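**Two-finger vs. multi-finger hand for thin kitchen stuff, which would you start with?**

**kieran_hayes**

Hi all, long-time reader, and I finally have a question worth bothering you with. We're comparing end effectors on our two-arm cell at the Gerneck shop. The far arm keeps its parallel gripper for now, and on the near arm I've been going back and forth between a small gripper with a camera on it and a multi-fingered hand. The practice items are toy lemon slices on a cutting board, and I'd love to move on to cups after that. Both setups are below, and then a wrist camera view, which is my second question.

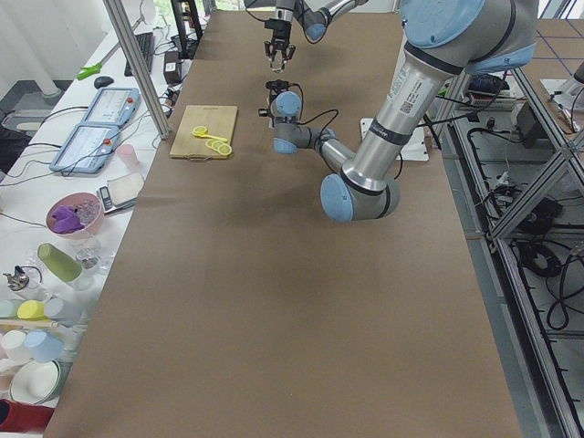
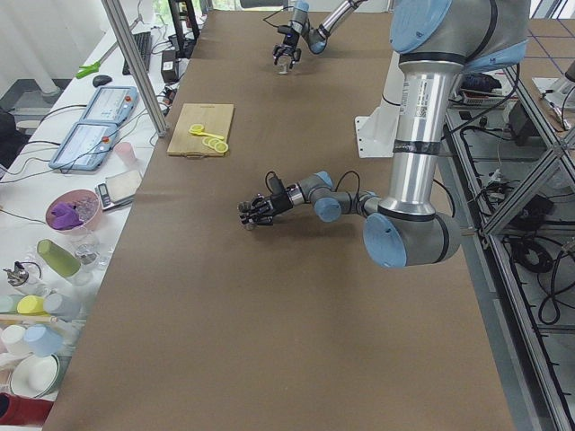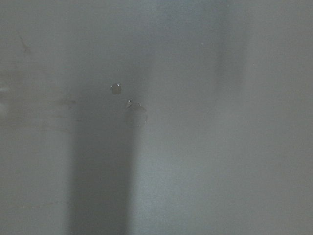
### What I'm stuck on

1. Is the hand worth the trouble for thin, overlapping slices? I've saved 100 tries with each so far and I keep changing my mind about who's winning (it depends how grumpy I am that day).
2. That close-up has a shadow band, a couple of droplets and very little else to go on. Would you add light at the wrist, or back the camera off?

---

**skakeo_ruben**

Welcome out of the shadows, Kieran! I went through this same thing last December and I'd say start with the two-finger, every time. You get one number to tune, the opening width, and when a grasp goes wrong you can usually work out why before your coffee gets cold. With the hand I lost whole evenings to one finger arriving a hair early and nudging the slice away.

---

**ximeng_k**

I'm going to disagree with Ruben, fondly. Parallel jaws are lovely on a slice standing by itself, but on a stack they want to take two or three together. With a hand you can hold the pile with one finger and drag the top piece off with another. Yes, the tuning is a pain, but cups are next on Kieran's list and he'd only be swapping tools again in a month.

---

**skakeo_ruben**

> he'd only be swapping tools again in a month

Swapping takes me 9 minutes, Ximeng! Tuning took me most of a winter.

---

**chaiwat_b**

On the camera: please don't put a light right beside the lens. I tried it over a shiny tray and got a big white blob wherever I most wanted to see. Light from the side, through a bit of tracing paper, was much kinder. I'd also back off by up to 4 inches and see whether the edges come back, as your close-up looks soft all over to me.

---

**kieran_hayes**

Thank you all, this is more help than I'd hoped for. I'll try the side light first and leave the hand on until I've done another batch with the camera farther back. Chaiwat, did you tape the paper to the lamp or stand it up separately?

---

**chaiwat_b**

Stood up separately, in a bent wire frame. I'll dig out the measurements tonight.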